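## 11. When the gripper drops or misses the cloth

Folding is the best part of owning the Flikura hand tool, and a missed pinch is the fault you'll meet most often. Good news -- it's nearly always quick to put right, and you'll learn a lot about your gripper along the way!

**CAUTION:** Keep fingers away from the linkage arms while you squeeze the handle. The pivots close faster than you'd expect and can nip skin badly.

1. Let go of the handle and let the jaws open fully.
2. Lay the cloth flat on a bare table and smooth out any large creases.
3. Bring the pads down on either side of the spot you want to lift. Corners are the easiest place to start.
4. Squeeze slowly, lift a little way and hold for 10 seconds.

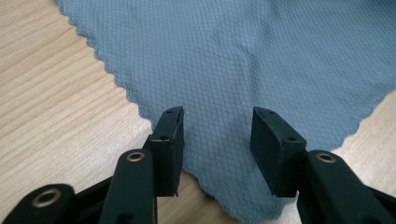 If the cloth slides out during the hold, the pads are meeting at the top and leaving a gap lower down. Pimentel pads do this once their faces have worn smooth, and thin cloths show it up first.

5. Put the tool down and wipe both pad faces with a dry rag.
6. Close the jaws on a strip of paper and tug it gently. It should grip along the whole face.
7. If it slips, loosen the pad screws half a turn, press the faces together and tighten again.
8. Repeat the hold. Three good lifts in a row and you're back in business!

**Note:** Never oil the pivots to cure a slip. Oil creeps onto the pads and makes things far worse -- see section 14 for stiff arms.

**CAUTION:** Stop using the tool if an arm stays shut after you release the handle. Don't prise it open. Fit the red lock pin, then order linkage kit 532 from Jesholm.

Once the fault has cleared, log it on the Silmont sheet and run the 60-second warm-up before your next fold.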